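Collecting Garment Handling Examples with the Hand-Held Gripper
Urkness Home Tasks Programme – Collector Guidance, Part 8
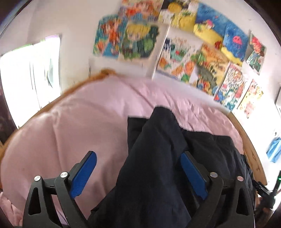 Jaws open on either side of a raised fold in a black garment, on a bed with a pink sheet.

This part of the guidance applies to all collectors recording garment tasks in private homes. It should be read after the general instructions on consent and equipment care. Questions of interpretation are to be referred to Édgar Carhuamaca, who maintains this document.

Before you begin

Confirm that the householder has signed the current consent form and has agreed which rooms may be recorded. The lens takes in a wide area, and walls, neighbouring furniture and personal belongings will appear in the recording even when the work is confined to the bed. Letters, photographs of people and screens must be put out of view. Drawings and decorations may remain in place if the householder has agreed to this in writing.

Charge the gripper fully and wipe both finger pads with a dry cloth. Open and close the jaws several times and check that each joint moves freely. A pad that has come loose or turned on its mount must be refitted before any recording is made.

Log in to Tanguy, select the household and open a new session. Choose the garment category from the list. If a garment does not fit any category, select 'Other clothing' and enter a short written note.

Preparing the surface

Beds, sofas and tables are all acceptable. The bedding should be left as the household normally keeps it, and creases need not be smoothed out. Garments of a different colour from the surface are preferred for the first session in any home. Dark items on dark bedding are reserved for collectors who have completed 200 accepted examples.

Drop the garment from waist height and do not arrange it. Folds, hidden corners and sections lying beneath one another are wanted in the set.

Recording an example

1. Hold the gripper with the jaws open and clear of the garment. Start the recording and remain still until the tone sounds.
2. Move towards the part of the garment you intend to grasp. A raised fold is usually the easiest place to start. Bring one pad to each side of it.
3. Close the jaws at an even speed. Take hold of the garment only – if the sheet is caught as well, open the jaws, withdraw and try again within the same recording.
4. Lift, move or fold the garment as the task card directs.
5. Release, withdraw to the starting height and stop the recording.

Your free hand must stay out of view throughout. Recordings longer than 62 seconds are rejected by Tanguy when they are uploaded and will have to be repeated.

Failed attempts

A slipped or missed grasp should be kept, provided that you go on to correct it. Mark the example 'Recovered' in the session list. Examples abandoned before the garment has been grasped should be marked 'Incomplete' – please do not delete them, as the reviewers keep a record of where difficulties arise.

Varying the examples

Drop the garment afresh after every example. Change your standing position after each group of eight, and approach from both sides of the bed where there is room to do so. A full household set consists of 228 examples and may be spread over more than one visit.

Ending the session

Upload all recordings before leaving the home and wait for the confirmation message. Return garments to the householder in the condition agreed on the consent form. Faults with the gripper are to be reported the same day through the equipment page in Tanguy, quoting the number on the handle.

Last revised Feb 20, 2024. The next revision is planned for July.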